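Chapter 5
Small Containers and Their Labels

Most households keep more small containers than they think. Tubes, bottles and boxes collect in bathroom cabinets, kitchen drawers and coat pockets, and many stay there long after the contents have dried up or expired. A survey of homes in Trumau listed 2,389 such items. In one apartment there were 82.

This chapter deals with sorting them. The work starts on a clear, well-lit surface, such as a dining table with a cloth on it. A cloth keeps small bottles from rolling and catches drips. Lay tubes and bottles on their sides with the print facing up, and keep cardboard boxes close by — the box often carries directions that did not fit on the container. 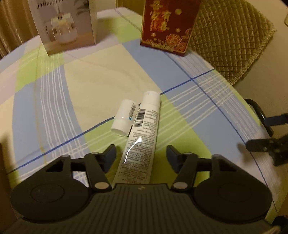

Figure 5.1. A white squeeze tube and a short white bottle on a plaid tablecloth, with a product box behind them.

Labels differ in how much they say. The tube in Figure 5.1 is covered with rows of small print as well as a barcode. A barcode identifies a product to a store's system, but it does not normally tell the household when to throw the product away. For that, look for a printed date or a period after opening, which for many creams is up to 18 months. On tubes, the date is often pressed into the crimped end.

Section 5.1 explains how to read these marks. Section 5.2 covers storage, and Section 5.3 covers disposal — including what to do with containers that have lost their labels.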